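Weigh the Salt

Dzifa Antwi
18 November 2019

Most bread recipes still give salt by the teaspoon. I think this is a mistake, and an easy one to fix. A teaspoon is a volume, and salt is sold in grains of very different sizes. Coarse flakes trap air. Fine table salt packs down. The same level spoon can hold far more of one than of the other, and the dough responds to weight alone.

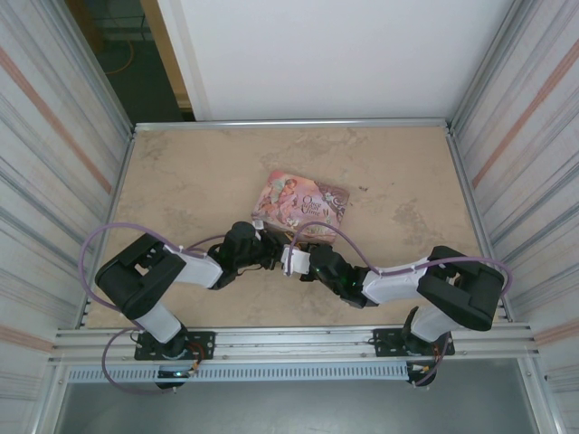
What the spoon hides

Take a small loaf made with 300 grams of flour. At 2 percent, it needs 6 grams of salt. A cook who uses flakes by the spoon will land under that figure, and the dough will rise fast and taste flat. The usual advice is to "adjust to taste," but raw dough is a poor guide to baked bread.

The common objection is cost. A basic scale is cheap, though many kitchen models read only in whole grams and drift at low loads. For small amounts I use the Storon, which has a finer readout, and keep the larger scale for flour – one tool does not have to do both jobs.

Recipe writers should print grams first and put the spoon measure in brackets, with the type of salt named.

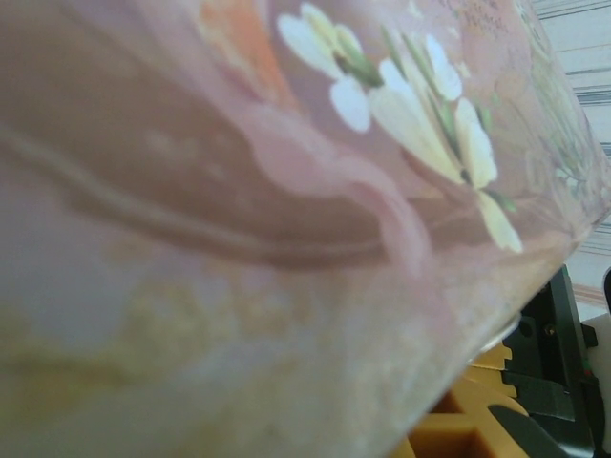
Pink glass with painted white flowers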